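Gripper Trials Gallery: Tapered Fingers on Soft Packaging

Kimham gripper fingers, two-arm bench, Skurnorcombe workshop, June

We've been comparing finger shapes for long, thin grocery packs, the kind that sag if you hold them at one end. Boxes and tins are easy enough. A plastic sleeve of dry spaghetti is harder, as the contents shift against each other and the film creases under the tips. These pictures come from the tapered set. The flat pads and the ribbed pads have their own pages.

Each finger set gets 108 attempts from mixed starting angles. The arms run on the Datulix controller with the same speed limits for every set, and the wrist cameras stay on throughout. A pick is scored as good if the pack is lifted clear of the table and put back without a strand breaking.
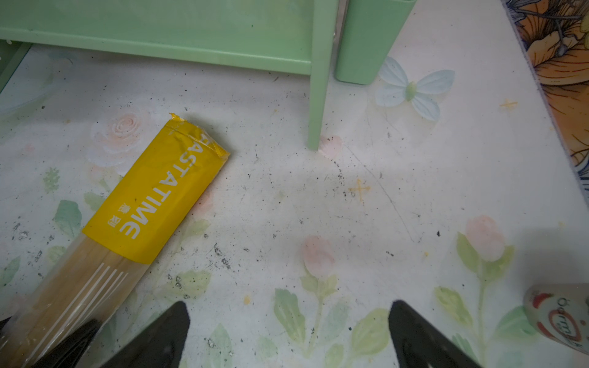 Wrist view with the pack lying at an angle, mostly to the left of the fingers.

Angled starts need the wrist to turn before the fingers come down. The older Yousafzai controller did the turn and the descent as two separate moves. Datulix blends them, and we had to lower the blend setting twice before we were happy with it near the shelf. All packs in this round are the 500 gram size.
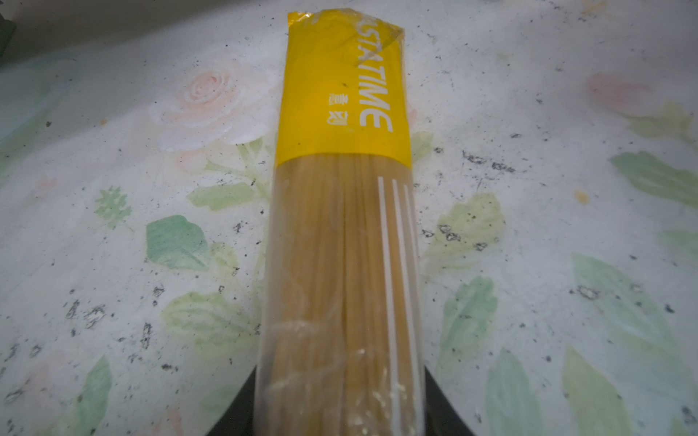
A finger on either side of the clear sleeve, below the yellow band.

We set the grip force by hand for this round. The tapered tips do well at getting down beside a pack, but they put the load on a small area of film. The next version will have a softer face on the inside of each finger, same colour and same mounting holes. We also want to try a wider tip on one arm only.

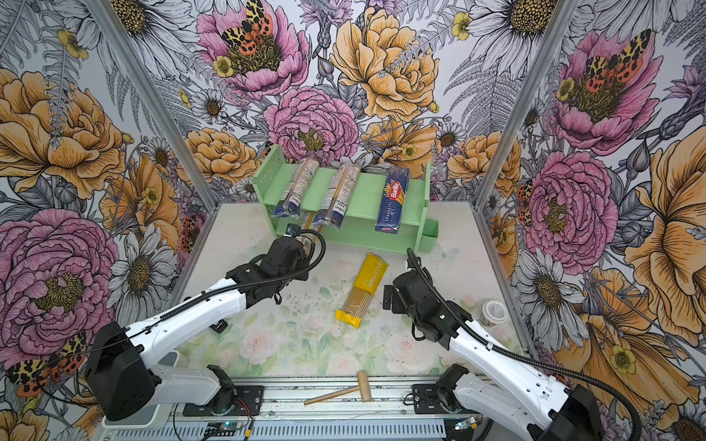 Can the tapered fingers be used on both arms at once?
They can, provided both sets are calibrated together. Swap the fingers on one arm and the other will need its zero position checked as well. Our last paired run finished at 2130 and used the same calibration file from start to finish.

Finger drawings are on the downloads page. The tapered set is drawing 59.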